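Open house at the Watgate robot lab, Trovville

Filed under: Days out, Tech

I've wanted to see inside the Watgate building ever since the lights started staying on late up there, so when the December open house was announced I signed up the same morning. The drive from Navadby took longer than it should have (there's one lane open on the Sedgwick bridge, plan for it), but I still made the 30-minute tour that leaves at the top of the hour.

You come in through a side door, get a sticker with a number on it – mine was 663 – and then you're simply in the lab. I had expected a rope and a sheet of glass. Instead we walked right up to the benches, with people getting on with their Friday all around us.

The theme for the day was tidying, and cables in particular. Colored baskets, bundles of cable, a pair of robot arms and a wooden table. I could have stood there for hours!
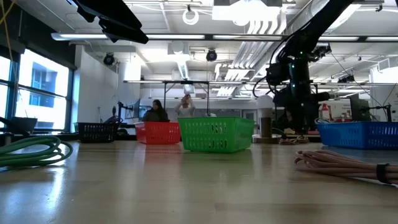

What the arms are learning

The job sounds like something you'd hand to a bored kid on a rainy afternoon: pick up a bundle of cable and put it in the right basket. Our guide explained that cable is hard for a robot because it never sits the same way twice. A block is always a block, but a loop of cable sags and twists and catches on its neighbor. I coil extension cords for a living (stage crew, small theaters), and I felt very understood.

They keep a tally of practice runs on a whiteboard by the door, and it stood at 3857 when our group went through. Each run gets saved, the good ones and the fumbled ones, and the guide was just as happy to talk about the fumbles. A grip that lands a little too far along the loop is apparently worth a lot to them.

The part I liked best was learning about the small cameras down at the grippers. You get the fingers huge in the foreground and everything past them tipping and smearing as the arm swings. Baskets, table edge, people down on the gray floor, all at angles you'd never stand at. A woman next to me said it made her seasick. I thought it was wonderful.
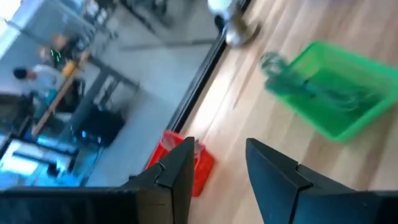
Words and pictures by the Navadby Weekender's days-out writer

After the talk there was time for questions, and they were good ones. Somebody wanted to know if the arms could bump into each other. They can, we were told, and much of the setup work goes into teaching them to share the table. A boy of maybe ten asked whether the robot knows what color is, and got a proper answer that went on for a good five minutes, with a marker and the back of a flyer.

I asked about the layout. Four baskets, one each in black, red, green and blue, and 8 bundles laid out across the wood between the two arms, some straight and some slanted.

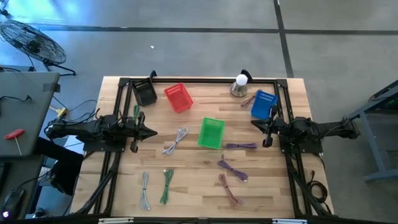

The bundles get moved to new spots between runs so the arms can't just learn one arrangement by heart. I asked if I could lay out a round myself and they let me, and I'm afraid I was mean about it and put two of them almost touching.

If you go to the next one, take the earliest tour you can get. Our group was small enough that everyone had a place at the bench, and the one coming in behind us was easily twice the size. Parking is free behind the building, coffee is in the lobby, and the stairs are steep, so ask at the desk for the elevator.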